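Getting Restaurant Food Home, and Eating It Again the Next Day

Tips from the kitchen at Gornora
Compiled by Corina Enache

Most of what leaves our kitchen in a box gets eaten within the hour. The rest goes into a refrigerator and comes out later, and that second meal is what customers ask us about. These are the answers we give at the counter, with a few extras from the cooks.

Before you leave the restaurant

Ask for sauces on the side if you know you won't eat right away. Fried food under sauce goes soft in ten minutes and does not come back.

Keep hot and cold apart. A cucumber salad sitting on top of a box of stuffed cabbage is warm by the time you reach the car. Use two bags, or put a folded towel between them.

Open the lids on fried food a crack for the drive. Steam is what ruins fries and schnitzel. Soup lids stay shut, of course, and soup goes on the floor of the car, not the seat.

If you have errands to run, do them first. Cooked food should be in the refrigerator within two hours, or within one hour if it's a very hot day. In July a parked car is no place for a box of chicken.

Storing leftovers

Move food out of the takeout box if you plan to keep it past the next day. Thin cardboard dries rice out and picks up smells from the refrigerator. A shallow container with a tight lid works better, and shallow matters more than people think. A deep tub of stew stays warm in the middle for hours.

Write the day on a piece of masking tape and stick it to the lid. "Monday" is enough. Three to four days is the limit for most cooked dishes. Rice we would finish sooner.

Store these separately if you can:

Bread and flatbread, wrapped, at room temperature
Pickles, in their own liquid
Fresh herbs, in a damp paper towel
Sour cream and yogurt sauces, in a small jar with a lid

Dressed salad is not worth saving. Undressed salad keeps a day or two with a dry paper towel laid on top of the leaves.

Taking food to someone else's house

A jar of pickled peppers or a box of walnut cookies travels well. Make sure anything with oil in it is sealed first. We put a square of plastic wrap over the mouth of the jar, then screw the lid down over it. Cookies go in a tin with parchment between the layers, and the heavier ones go on the bottom.

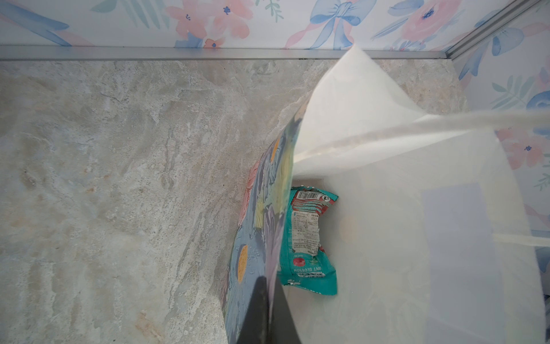 Floral gift bag with white tissue paper.

Stand jars upright and pack them snugly enough that they can't knock together. If the food has to be kept cold, tell the host at the door. It's easy for a dessert to sit on a side table all evening when it should have been in the refrigerator. A note with the ingredients is useful too, particularly for nuts, milk and eggs.

Reheating, dish by dish

Our times are for a 900 watt microwave. If yours is weaker, add time in short steps. Whatever the method, leftovers should be steaming hot all the way through, and if you own a thermometer the number to look for is 165 degrees in the middle.

Rice. Break up the clumps with a fork, sprinkle on a tablespoon of water for each cup, and cover with a plate. Microwave for 60 seconds, stir, and check. Repeat if the middle is still cool. Reheat rice only once.

Stuffed cabbage. Use a small pot with a lid. Put in a splash of water or tomato juice, lay the rolls in one layer, and keep the heat low for 15 minutes. The microwave will do it, but the leaf gets tough at the edges. Darius Matei on our grill station swears they are better on the second day, and most of our regulars agree with him.

Polenta. Cold polenta sets hard, so don't try to make it creamy unless you have patience and some milk. Slice it and fry it in butter instead. Leave the slices alone until they let go of the pan on their own, then turn them once.

Dumplings. Pan-fried are best put back in a pan with a little oil over medium heat. Add two spoonfuls of water, cover for two minutes, then take the lid off and let the bottoms crisp. Boiled dumplings can be dropped into simmering broth.

Noodles. Stir-fried noodles go into a hot skillet with a few drops of water and get tossed constantly. Noodles in soup should have been stored apart from the soup. If they weren't, they'll be swollen, and you may want to add extra broth.

Sour soups. Warm slowly. If the soup has egg or cream in it, don't let it boil or it will split -- it's still fine to eat, but it looks poor. Add a little fresh lemon juice at the end, because the sourness fades overnight.

Fried chicken and schnitzel. Oven at 375, on a wire rack over a baking sheet, 12 to 15 minutes. An air fryer takes less. Skip the microwave for these.

Grilled meat. Slice it cold, then warm the slices briefly in a covered skillet with a spoonful of stock. Reheating a whole steak or chop usually means cooking it a second time. Cold slices in a sandwich are a good use for it too.

Fish. Low oven, covered with foil, 275 degrees. Or flake it into something else. Your coworkers will thank you for not using the office microwave.

Using up small amounts

Half a cup of rice, one dumpling and two spoons of cabbage don't make a meal by themselves. An egg helps. Fry the rice until it's dry, push it to one side, scramble the egg in the space, and stir the two together with whatever else is in the box. Add soy sauce or paprika depending on which direction you're going.

Leftover roasted vegetables can be mashed with garlic and spread on toast. Nia Gough, who bakes our bread, blends them with stock and calls it soup, and she's right to.

Extra marinade is a different matter. If raw meat has been in it, throw it out or boil it hard before you use it as a sauce.

Boxes and bags

Our round black containers are fine on the top rack of the dishwasher. The clear lids warp, so wash those by hand. Tomato stains on plastic come off better if you rinse with cold water before using anything hot. For smells, fill the container with warm water and a spoonful of baking soda and leave it overnight.

Clean paper bags with flat bottoms can come back to us, and we'll use them for bread. Leave them at the counter any time after 4 p.m.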